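Home Games Rules Library Downloads Forum Contact
Search the library Enter game or rule number Go

Fasoseo cookies: we use cookies to remember your language and shelf settings. Accept Settings

Brululcombe – Rules and Set-up Guide
Section 2: Setting up the campaign game

Item 2516. Rules text by Tipene Stubbs. Revised February 19, 2025.

This section covers set-up for the campaign game with two to four players. For the short game, use Section 1. For solo play, complete steps 1 to 7 below and then go to Section 6.

2.1 Before you begin

Punch out all cardboard pieces and sort them by the symbol on the back. Pieces with a key symbol belong to the Naidu deck box and are not used until the third session. Leave them in their bag.

Each player needs a player mat, a set of markers in one color, and a reference card. Set-up for a first session takes longer than for later ones, as the district tiles must be sorted by number.

Note: Copies from the October printing include a replacement for tile 10. Discard the original tile. The replacement has a double border.

2.2 Placing the board

1. Unfold the board and place it with the river side up. The harbor space must face the first player.

2. Shuffle the district tiles numbered 1 to 10 and deal them face down onto the marked spaces. Do not look at them.

3. Turn up the two tiles next to the harbor. If either tile shows a gate, return it to the stack, shuffle, and draw again.

4. Place the Rulomgate tower on the center space. The tower starts with its open side toward the harbor and is turned only when a card says so.

5. Put the toll track along the long edge of the board. Set the toll marker to 90.
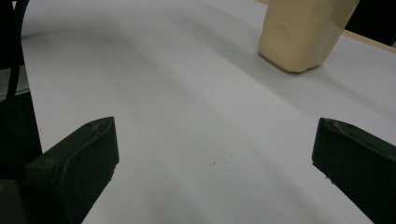 6. Form the supply. Coins go in one pile, sorted by value. The bank starts with 3000 in a four-player game. With fewer players, use the amount printed on the back of the rulebook.

7. Shuffle the event cards. Remove the top three without looking and return them to the box. Place the rest face down beside the toll track.

Caution: Do not mix the event cards with the Naidu cards. The backs are similar, and the only difference is the small key in the lower corner. If the two decks are mixed, sort them before the first draw.

2.3 Player set-up

8. Choose a first player. In a campaign, this is the player who had the lowest score in the previous session.

9. Starting with the first player and going clockwise, each player picks a house card and takes the coins shown on it from the bank.

10. In reverse order, each player puts one marker on an open district. Two markers may not share a district during set-up – this limit ends with the first round.

11. Deal four cards to each player. Each player keeps three and places the fourth at the bottom of the deck.

Note: A player whose four cards are all tolls may show them and draw a new hand once.

2.4 Continuing a campaign

Use the log sheet from the last session to restore the board. Place the tiles first, then the tower, then the markers. Coins are not carried over unless the log sheet has the vault box checked.

If the log sheet is missing, the players may agree on the positions or replay the last session. A session may not be skipped. Rewards opened in a skipped session are needed in Section 4.

Next: Section 3, The Round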